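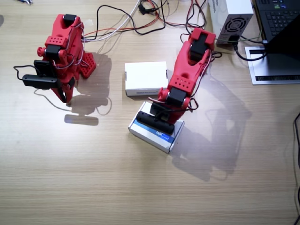

4. Sorting small boxes on the table

Clear a space on the wooden tabletop large enough for every box to lie flat. The Galtberg table is 900 mm deep, so two rows will fit.

4.1 Put the boxes down closed, with the long side facing you.

4.2 Keep plain white boxes apart from those with a coloured band or logo. Many are close in size and easy to mix up.

4.3 Lift each box by its sides. Do not press on the lid - thin card dents and will not stack squarely afterwards. 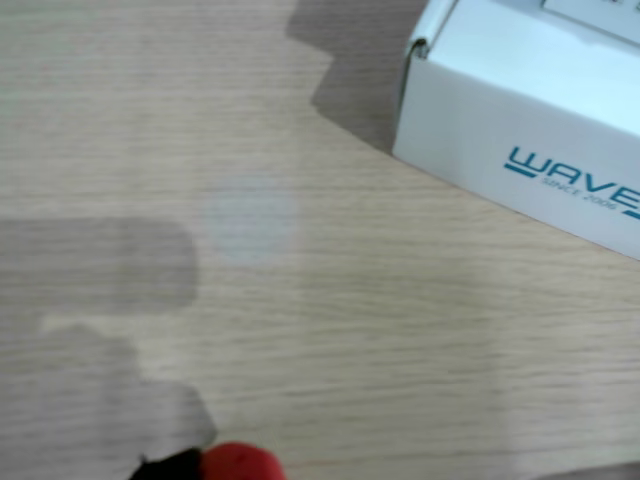 Page last changed: 4/7/21

4.4 Turn any box with a maker's name, such as WAVE, so that the name can be read from where you stand.

4.5 Check the folded corners. If a flap has come out of its slot, push it back in before you move the box.

Note: Wipe the wood along the grain with a dry cloth. Damp card marks easily.

4.6 Set the large boxes down first, then place the small ones next to them. Leave a finger's width between boxes.

Caution: Do not stand a box on top of one that is smaller than itself.

4.7 Write the shelf number on the packing list. Small boxes go to shelf 105 and large ones to shelf 653. 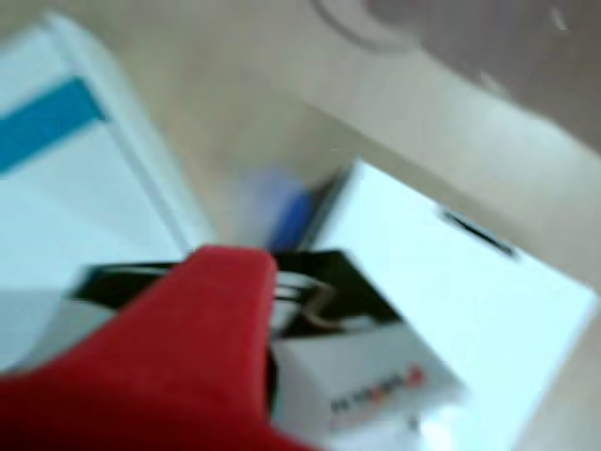 Iona Laing: We do step 4.6 the other way round at Rinmont, small boxes first, and it works well enough if the table is deep. I would add a line on what to do with boxes that have lost their lids.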